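**Restored print of *The Lamplighter of Stirkton*: questions from venues and buyers**

Last revised in May. Terms here apply to theatrical bookings and to the clothbound companion book.

### Which version of the film is this?

The original release version, with the prologue. The shorter television cut is no longer supplied. Running time is given on the booking sheet and includes the restoration credits.

### What was the restoration made from?

The camera negative, held by Plestberg, for all reels except 2. The negative of that reel had shrunk too far to scan safely, so a fine-grain positive was used. Grain is slightly heavier in that reel. Please do not report this as a projection fault.

### Was the color changed?

Color was matched to a reference print and to the painted cels that still exist. Stijn Coppens supervised the grade at Enonix. Cel dust and brush marks were left in place. Damage added later, such as scratches and splice marks, was removed where it could be done without redrawing the line. 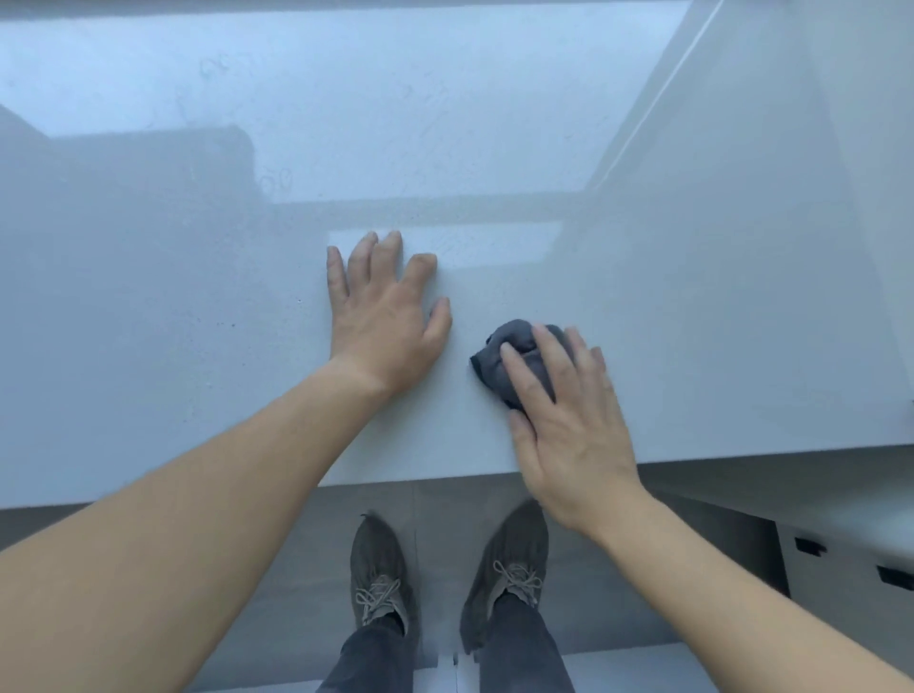
Gate weave was reduced but not removed. Some backgrounds drift by a small amount in the long panning shots, and the drift is present in the negative.

### Which sound formats are available?

Mono only. The track was transferred from the optical negative and is carried in the center channel. Do not apply surround processing. Set the fader at the house level for mono titles and check it against the opening song, the loudest passage in the film.

### Can we show it with subtitles?

Yes. Subtitle files are available in 5 languages. Request them when you book; they are sent separately from the main file and must be loaded with it.

### How long is the playback key valid?

From Friday morning to the end of the last booked show. If your server has been replaced, send the new certificate before the key is issued. Keys are not reissued for shows added on the day.

### What is in the companion book?

Hoekstra publishes the book in an edition of 1290 numbered copies. It contains the full storyboard, a selection of layout drawings, and an essay by Yara Obeidat on the production and first release. The script is not included.

### Are the storyboards printed at original size?

No. They are reduced to fit two rows per page. Penciled notes are legible and are transcribed in the appendix, with crossed-out words in brackets.

### Can I choose a copy number?

No. Copies ship in the order in which they come off the shelf.

### Can we reproduce stills or drawings?

Stills from the press folder may be used for reviews and listings with the credit line supplied. Drawings from the book need written permission from Hoekstra. Cropping a still to remove the credit line is not allowed.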